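Naveed Mohmand
Thread on the planner rewrite for the two-arm cell at Plollalport. Mostly notes to myself, posted in case they save someone else a week. 1/14

2/ Old setup: one planner, 14 joints, one big configuration space. Every request planned both arms together even when only one had anything to do. Paths were valid. They were also slow to compute, and the idle arm tended to wander, because the sampler had no reason to leave it alone.

3/ New setup: each arm plans alone against a shared occupancy timeline. Whoever commits first writes its swept volume to the timeline with start and end stamps. The second arm treats those volumes as moving obstacles. Prioritized planning, nothing new. The literature on it is older than most of our code.

4/ The known problem is that the first arm can box in the second. When the second arm's query fails we swap priority and replan both. If that fails too, we fall back to the joint planner. Over 2,015 logged requests the fallback fired 297 times. I expected fewer.

5/ Most of the fallbacks came from one cause. Both arm bases sit on the same rail, so reaches toward the middle of the table put the upper links close to each other, and our link padding was generous. We had inflated every collision mesh by the same margin, wrist to base. Padding is now set per link.

6/ The task we use for regression is one long-reach side and one holding side. Left arm works down into a bowl of artificial produce, right arm keeps a clear plastic zip bag open in its gripper. It exercises the timeline well, as the holding arm has a small allowed region and the picking arm has a large one.
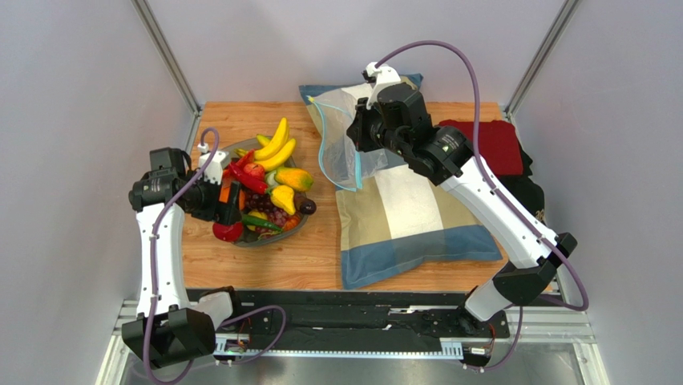
7/ Cables. The purple ones at the wrists are not in the URDF and never will be. They loop out well past the links. We model each one as a chain of capsules hung between the wrist fitting and the base, with slack as a parameter. Crude. The checker only needs an upper bound on where the cable can be.

8/ Capsule count matters more than I thought. My first version used a fine chain and collision checking took over the profile. Arlindo Evangelista cut it down and widened the radius, and check time dropped back under the IK solver. He has asked me to mention that he said so in review.

9/ Perception side. Clear plastic gives the depth camera almost nothing. We stopped trying to reconstruct the bag. The segmentation model predicts a mask for the colored seal, we fit a line to it in the image, and the opening is estimated from that line plus the gripper pose. Film below the seal is treated as a keep-out box.

10/ The keep-out box is attached to the gripper frame, with its bottom face extended for sag. Extended too far, it touches the cushion in the planning scene and every start state is reported in collision. I lost most of an afternoon to this. The error string was "invalid start state", with no link pair. It now prints the pair.

11/ Glossy peppers and grapes are the worst items for grasp scoring. Specular patches leave holes in the depth image, and the scorer reads a hole as a graspable edge. Current patch: any candidate whose contact region has missing depth gets a penalty scaled by the missing area. The threshold is hand-tuned. I don't like it.

12/ Tooling. Casusent, our replay viewer, can now scrub both arms' timelines side by side and draw swept volumes at the cursor. It reads the same log format the controller writes, so there is no export step. Ring buffer holds 1,000 planning events per session. Past that, it drops the oldest and writes a warning to the header.

13/ Controller change, small but worth a line. Trajectories used to be stamped on the planner host and executed against the controller clock. The offset between the 2 was enough to make a timeline reservation end before the arm had left it. Stamps now come from the controller and the planner asks for the time. Anyone still on the Lacerda branch needs to merge this before running both arms.

14/ Open items:
- priority order is still fixed (left first), should depend on slack in each arm's task
- cable slack is set by hand after every re-route
- no replanning mid-motion, we stop and plan again
- timeline reservations are not released early if an arm finishes ahead of schedule

Reply to a question about code: the timeline module is going into Vavholm in May, under the same license as the rest. The cable model stays out until its config format settles. The grasp penalty won't be released in its current form.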